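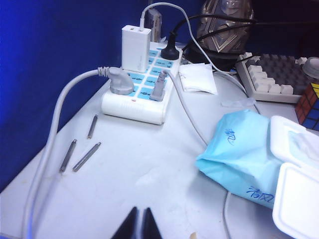 Trois entretoises métalliques devant la multiprise, vues depuis le poignet du bras.

Chez Drastach, on compare des pinces sur un bureau ordinaire, avec clavier, câbles et lingettes. L'ingénieure chargée des essais y tient. Elle travaille depuis le printemps sur le choix d'un préhenseur pour de petites pièces de visserie, et elle a accepté de nous parler de sa méthode un vendredi, entre deux séries.

« On avait un banc propre, avec un fond noir et un éclairage réglé », raconte-t-elle. « Les trois modèles y passaient sans problème. Le jour où on les a mis sur un vrai bureau, le classement a changé. » Les trois modèles en question sont une pince parallèle Mikska, une pince Bosman à doigts longs et un montage maison dont les doigts s'effilent vers la pointe.

Les entretoises servent de pièce de référence. Elles sont fines, elles roulent et le métal renvoie la lumière. « Une entretoise couchée sur du blanc, c'est un mauvais cas pour la caméra et un mauvais cas pour les doigts. Si on arrive un peu trop haut, on pince l'air. Un peu trop bas, on appuie sur le plateau et le contrôleur se met en sécurité. »

La campagne compte 489 essais de saisie pour la pince Bosman et 318 pour la Mikska, arrêtée plus tôt à cause d'un jeu dans le doigt gauche. Elle ne veut pas en tirer un pourcentage unique. « Les gens demandent toujours un taux de réussite. Je leur donne un tableau par orientation de pièce et ils sont déçus. Une pièce isolée, ça va. Deux pièces qui forment un V, la pince large pousse la voisine en descendant, et il faut tout recommencer. »

Sur les caméras, son avis a évolué. Au départ, l'équipe voulait se contenter d'une vue fixe, plus simple à étalonner. La vue au poignet a été ajoutée en avril, sur le conseil d'un intégrateur de Gevirthorpe. « La caméra fixe donne la position du bras par rapport au reste. Elle me dit si je vais accrocher l'écran ou un câble. Mais pour les derniers centimètres, les doigts cachent la pièce et elle ne sert plus à grand-chose. Au poignet, on voit les pointes et la pièce ensemble - quand ce n'est pas flou. » 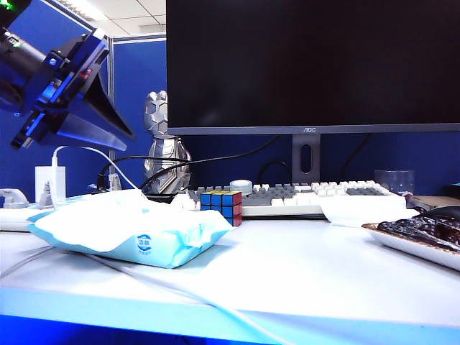 « L'écartement des doigts compte autant que leur forme », poursuit-elle. « Des doigts très ouverts pardonnent une erreur de position, mais ils prennent de la place. Entre une multiprise et un paquet de lingettes, il n'y en a pas toujours. On perd d'un côté ce qu'on gagne de l'autre, et ça dépend de ce qui traîne autour. »

Les câbles restent le point faible. Un cordon gris ou blanc sur un plateau blanc se détecte mal, et un doigt qui passe dessous peut le tirer. La consigne actuelle est de garder une hauteur de passage fixe et de descendre seulement à la verticale de la pièce. Le cycle s'allonge. Elle l'assume : « Pour un comparatif, je préfère un bras lent et régulier. On accélérera quand on aura choisi. »

Deux contrôleurs ont aussi été mis en concurrence. Le premier, fourni avec la pince Mikska, ne laisse régler l'effort que par paliers, 12 au total. Le second accepte une consigne continue, avec une mise en route plus pénible. « J'ai passé presque 12 jours sur le paramétrage. La documentation est correcte, il faut juste la lire dans le désordre. » C'est pourtant celui qu'elle garde, pour son journal d'effort lisible, ligne par ligne, après chaque saisie.

Le fichier complet de la campagne, toutes configurations confondues, contient 2 494 lignes. Elle en relit une partie à la main, surtout les échecs, en comparant les deux vues. Les doigts du montage maison seront ensuite refaits avec un revêtement plus souple, puis repassés sur les mêmes pièces. « Même bureau, mêmes entretoises. Si je change le décor en même temps que les doigts, je ne saurai pas ce que j'ai mesuré. »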